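Prultico Textile Workshop, Ernport
Notebook entry, April 6, 2018
Entered by: Kianoush Vahidi

Subject: Colourfastness of the Mazandarani wool samples, second dye bath

The second bath was prepared in the morning from the madder supplied by Jellonport. The extract was strained through muslin and made up with rainwater, as the tap supply has dulled the reds in earlier trials. Skeins were mordanted overnight with alum at 14 per cent of the weight of fibre. Total fibre in the bath was 400 grams. 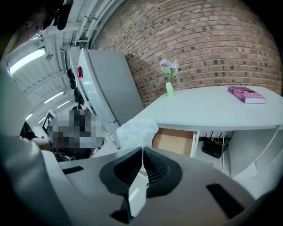

Black fingers on grey body, ridged inner faces.

Colour uptake was even across the heavier skeins. The finer singles took up dye more quickly and were lifted out ahead of the others. All skeins were left to cool before rinsing, and the rinse water was retained for a possible exhaust bath. The pot marked 600 is reserved for indigo and must not be used for madder.
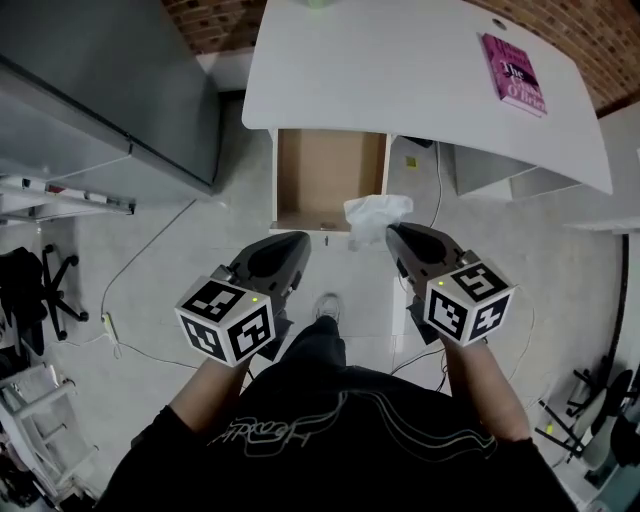 Rub testing of the dried skeins will follow the method used for the first bath. A square of undyed cotton is drawn along the yarn under light pressure, first dry and then damp, and any transfer is compared with the grey scale. Paper is not an acceptable substitute. A white tissue, crumpled between two tips as it is by the open drawer, presents no flat face on which a faint stain could be graded. Cotton squares are to be cut on the grain and labelled in pencil before use.

Outstanding: sample 2 has not been weighed since drying. The lightfastness cards remain in the north window and should not be turned. Order more alum.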